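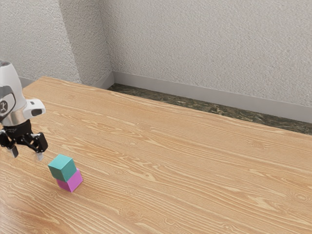
Dernach resets its simulated block cell after gripper drift

June 16, 2023
By Boglárka Tóth

Dernach has finished a reset of the simulated robot cell it uses to test stacking programs, after the gripper in the model slipped out of step with the company's settings file.

The cell is called Skidava. It has one arm over a wooden table, and its standard test piece is a teal block on top of a pink one. Programs run there first and move to the real arm in Prondberg once they pass.

Zsófia Medve looks after the cell and did most of the reset this week. She said the trouble showed up in the log on Monday, when the fingers began closing a little off center.

"The arm was going where we told it to go," Medve said. "The tool point was wrong. Somebody had changed the finger length in one file and left the old number in the other."

The fix took two days. Medve put both files back to the same finger length, set the tool point again from the wrist flange and lowered the arm over the table in small steps to check the height. She then reran the open and close limits on the gripper. The friction value for the table was left alone.

Géza Major, who writes the stacking programs, asked for one more change. The arm now goes to a parking spot well away from the blocks between runs. Before, it waited low over the table, and a program that started with a sideways move could knock the stack over.

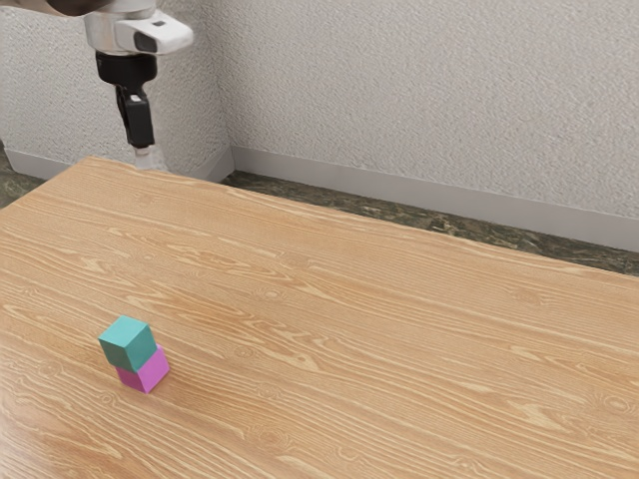 The arm raised over the far end of the table in the Skidava cell, gripper empty and clear of the two blocks.

After the reset, Medve ran 200 test cycles. The first 61 were done at low speed with the collision check turned on. The log showed 21 warnings, all of them for a joint coming close to its limit on the way to the new parking spot. She moved the spot a little toward the base, and the warnings stopped.

The top block in the standard stack is turned slightly and sits off to one side of the lower one. Major said the programs are expected to cope with that and the start position will stay as it is.

Settings for the cell will now be kept in a single file, and any change to the gripper has to be signed off by a second person. Medve and Major will share that job until September - Ildikó Kozma takes it over after that.

The real arm in Prondberg was not affected. It keeps its own settings, and its next regular check is also due in September.

Last updated: Friday, 4:40 p.m.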